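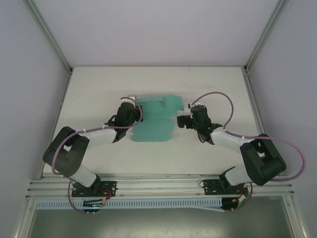 Yhon Betancur asked, on reading the previous entry, whether the side flaps should be folded before the long rear strip or after it, as the Druswood instruction sheet gives one order and the Pekel sheet gives the other. The question is recorded together with the position adopted for the packing bench.

28 Jul 2022
Subject: folding order, teal mailer cartons (Cormier stock)

Blanks are to be laid flat with the rounded flap toward the front of the table. All fold lines are to be creased once by hand and opened again before assembly begins. The rear strip is raised first, then the sides, then the rounded flap. The Pekel order is therefore retained.

Nine blanks were folded in the Druswood order this morning for comparison. Two split at the notch beside the rounded flap. Fifty folded in the Pekel order showed no splits, although four needed a second crease along the rear strip.

The current delivery is 3000 blanks, of which 366 are set aside for Nomdale. Those should remain flat until the label size is confirmed.

The tabletop should be wiped down between batches, as the cartons mark easily.

Open item: J. Cuervo to ask Cormier whether the notch can be cut with a wider radius in the October run. Split blanks are in the tray under the bench, marked with the fold order used.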